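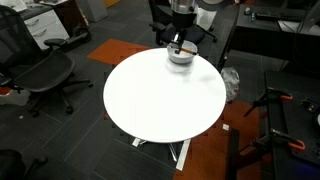

The round table on the sixth floor, with the bowl and the pencil.

Genalyn Sebastian had sold the desks by noon. The buyer from Vunport wanted 40 chairs as well, the black mesh ones, and offered $300 for the lot. She took it. Coltstead had until the end of May to clear the floor.

The round table was on no list. She checked under S for Sustix, who had the lease before them, and found nothing.

"It was Ocampo's," Angelica Talavera said. "He did the payroll on it."

"All of it?"

"By hand. 337 people, when the mill was open. He kept his pencils in that metal bowl and sharpened them at lunch."

Genalyn wrote "table, white, round" on her sheet and left the price blank. A scrap of paper lay on the orange carpet. She picked it up and turned it over. It had no writing on it, so she put it in her pocket.

"Does he want it back?" she asked.

"He moved in with his daughter. She has stairs."

They went through the white cabinet next. The top drawer stuck. In the bottom one were envelopes, the kind with a window, and a birthday card signed by 6 people and never sent.

Angelica read the names out loud. Hers was the third.

"I'll drive it over to him," she said.

"The card?"

"The table. The card too."

Genalyn crossed out the line on her sheet and went to look for a screwdriver.

Last updated: May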